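From: Rosalinda Fajardo
To: fitout-list
Subject: Re: [fitout] Vanity top -- what stays on it, what goes
Time: 4:40 pm

Hi all, quick one before I lose the afternoon. Answers to Tetteh are further down, his message is quoted at the bottom. Pics first.
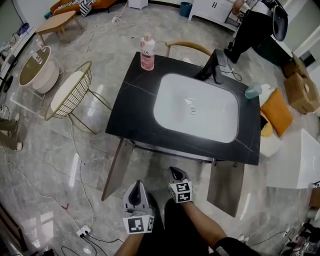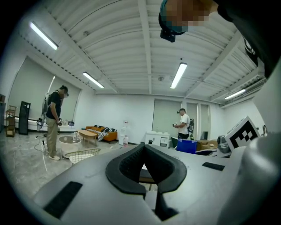
Vanity with the black top, and over by the window.

Kilerport Interiors -- Display & Fitout Team

Right. The vanity.

Top is the black marble with the white veining, basin is the big white rectangular one with the rounded corners. I know some of you wanted the round bowl from the Heinonen range. Not going back over it. The rectangle gives you less bench either side but it's a proper basin, you can wash your face in it without soaking your elbows.

What lives on the counter: the pink pump bottle, back left corner. Leave it there please. Everyone moves it next to the tap and then there's soap scum around the tap base. The little light blue bottle is on its side over on the right, and it either gets stood up or goes in the basket with the rest of the toiletries. I vote basket. Pump bottle, one hand towel, finished.

Black tap stays. Black shows every water spot, so soft cloth and a drop of dish soap, then dry it off. NOT the cream cleanser. Same for the marble, and absolutely no vinegar on it, it'll etch and you can't get that back. If someone's left a ring already let me know before you have a go at it yourself. I have the polishing powder in my drawer at Clullstead.

Basin: cream cleanser is fine, just rinse it properly. Hair out of the drain, it's a small one and it clogs fast.

Cables at the back by the tap -- want those tidied and clipped along the back edge. Clips are in the tin with the picture hooks. Same with the loose black one on the floor on the window side, get it in against the wall. That floor is shiny enough that you look at the shine and not your feet.

Underneath, between the two timber legs, Tetteh asked about a shelf. See below.

Cushions. Orange one and the yellow and white one are both next to the vanity and they shouldn't be on the floor at all. Couch. Covers come off, cold wash, don't tumble dry the orange or it'll go to doll size. The white cube can stay where it is for now, handy for a towel or a plant. Still want a plant.

The two cardboard boxes: please look inside before flattening anything. Last November we recycled a whole set of cupboard handles and I had to reorder from Urell, $700, not doing that twice.

Window side. Blind is fine, grey goes with the floor. There's light coming in down one edge, which doesn't bother me, but if it bothers you the bracket can probably be shifted a touch. The long low white unit under it -- could everybody take their own bits off the end of it. Anything left there goes in a tub. I'd like that surface clear so we can lay out tile samples.

Now Tetteh's questions, in order.

1. Shelf under the vanity. Yes in principle. It has to sit clear of the metal frame so someone can still get a hand up to the waste. Slatted, not solid. Measure twice, the legs are on an angle.

2. Sealing the marble. I did the sample offcut and it drank the first coat, so plan on 2 coats with a wait in between. Wipe off the excess or you get a haze.

3. Budget. All up we have $3,330 left on this room and I'd rather it went on lighting than on another mirror. Happy to be outvoted but bring a quote.

4. Towel rail. Black to match the tap. Not brushed brass, sorry.

Might of missed something, shout if so. Off to find the tin of clips.

Rosalinda

> From: Tetteh Ametepe
> To: fitout-list
> Subject: [fitout] Vanity top -- what stays on it, what goes
>
> Hi everyone,
>
> Couple of things on the vanity before I order anything.
>
> Is there room for a shelf underneath? I've got 18 rolled hand towels and nowhere to put them.
>
> Does the marble need sealing, and how many coats?
>
> What's left to spend?
>
> And does anyone mind brushed brass for the towel rail? I've seen a nice one.
>
> Also can we agree what sits out on the counter. It's a different colour bottle every time I walk past.
>
> Cheers,
> Tetteh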